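1/9 Spent Saturday walking the old forest at Priren and I have thoughts, so this is a thread. If you only know the coast side of the park, you're missing the good part!

2/9 Quick background for anybody new. Priren is a leftover patch of cool, wet forest on top of a plateau that's otherwise dry scrub and sheep country. It hangs on up there thanks to the fog. Lose the fog and you lose the moss, then the ferns, then the frogs.

3/9 I went in by the Woston gate. Got there at 7 in the morning and had the first two miles to myself. The creek crossing is fine right now, but the boards on the far side are slick, so go slow.
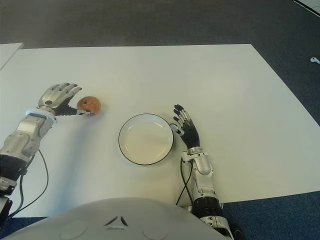
An apple, a plate and a pair of robot arms.

4/9 The big trees start right after the second bridge. There's one the rangers call the Barnico tree (after the ridge, I think?) and it's 200 feet tall. I stood under it with my head back until my neck hurt. The bark is covered in little orchids, and most of them are way too high up to see without binoculars - bring some.

5/9 Ran into Ikhsan Pelupessy, who has been doing the frog surveys up there for 20 years. He let me tag along for an hour. You stand still, you listen, you write down the calls. I heard three different species and would've guessed all of them were insects. 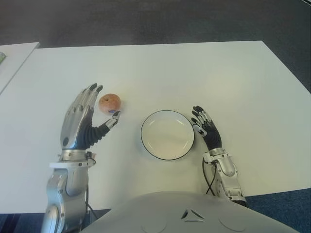
6/9 THE BOUNDARY STUFF

Okay, the part I wanted to get to. The park line stops halfway down the Ait Brahim valley. The forest doesn't. The lower half is on a grazing lease that runs until 2067, and cattle can walk right into the fern gullies. You can see where they've been. The banks are all chewed up and the water below is brown.

7/9 There's a proposal to fence the gullies now and fold that land into the park later, with the leaseholder's okay. I like it. It's cheap and it doesn't kick anyone off their land. My one gripe is that the draft map leaves out the two side creeks, and Ikhsan says those are where the frogs breed.

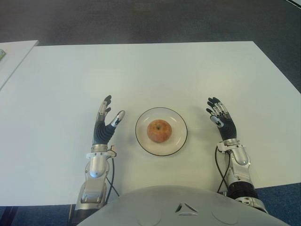 So if you send in a comment, please mention the side creeks by name. They're Upper and Lower Ait Brahim on the map. Comments close at the end of September and a short one is fine. Mine was five sentences.

8/9 If you're planning a visit: there's no water past the gate, the bathroom is at the parking lot only, and dogs aren't allowed. Wear long socks. I got four leeches and I was being careful.

9/9 I'm going back next month for the fungi walk, which starts at the Woston gate at 9. Say hi if you're there, I'll be the one in the very muddy green hat.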